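Product review: Jimix two-arm household assistant, simulation release
Published by the Bristcombe Home Automation Office, 2024-07-27

The Jimix package was assessed over 50 trials in a simulated house supplied by Oneck. The chore was tidying: to pass through a doorway, collect small items from the floor of the next room and put them away.

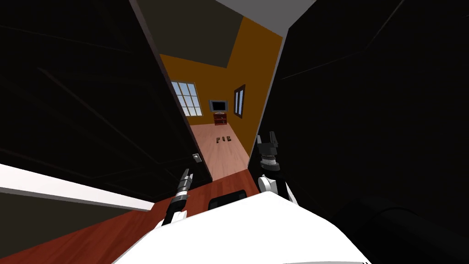 Three small items on the floor of the orange room, beyond the doorway.

Travel between rooms was dependable, and the machine held a sensible course where doors stood open. Results were weaker once it had to bend to the floor. Small dark items were often missed at the first attempt, and a single collection took 103 seconds on average - far longer than a resident would need.

Doors remain the chief difficulty. Lever handles call for a firm grip and a steady pull while the base moves back, and the Chang control software supplied with the package does not yet manage the two together. The manual, at 807 pages, gives the subject very little room.

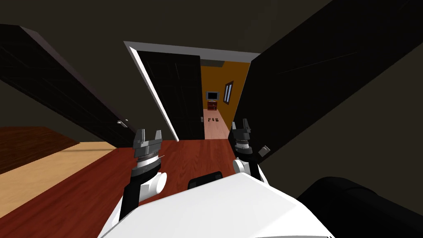 Both grippers open on the approach to the far room.

The package is suitable for training and planning work. It cannot yet be recommended as a guide to unattended housework. Oneck has announced a revised release for December, and the door trials will be repeated when it is received.

Rating: 3 out of 5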